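Subject: Re: [chores-list] can they do the ironing yet
From: Trevor Kettle

Shaohua Lü wrote:
> Trevor, you said in May the Ranine arm would fold a towel by
> Christmas. Has it? My sister runs the laundry at Nakunthorpe and
> they get through 114 towels before lunch. She would like to know
> if she should be worried or excited. Also does anybody here
> believe the Drurka video? Looks speeded up to me.

Short answer, no. Not worried, not excited, not yet. Drurka video is speeded up, look at the clock on the wall behind it.

Longer answer. Folding a flat towel laid out square, yes, most groups can get that now. Starting from a heap, different matter. The corners are the trouble, half of them are underneath and the thing has to find one before it can do anything clever. A person does it by feel and dosen't think. Hence gloves, fingertip sensors, all that, get the hand movement down first and argue about the motors later.

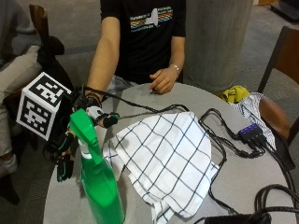 Glove, spray bottle, checked towel. Note the heap.

Checks help a bit by the way, you can see which way the cloth runs. Plain white is far worse and I bet Nakunthorpe is all plain white.

Spray bottles are their own misery. Grip the neck, squeeze the trigger, keep the nozzle pointing the right way, all with one hand. Stan's best run was 5 good squirts out of 40 tries and he was pleased with that. Wiping afterwards he hasnt even started on.

Then shiny plastic. Hard, curved, highlights all over it, and close up the camera gets a bulge of green and navy and not much idea where the edge is. Cloth moves too much, plastic gives you nothing to get hold of. Pick your poison.

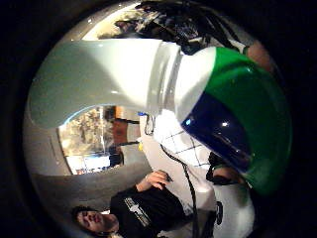

Shaohua again, off list: fine, but she only needs the folding, the bottles can wait, and would a machine that did half the pile overnight count as doing the chore? She thinks it would.

Fair point, I'd say it counts if nobody has to stand over it. At the moment somebody does. Ranine quote was 2931 for the arm alone, no hand, no install. Will ask them agian about a trial and post what they say.

Trevor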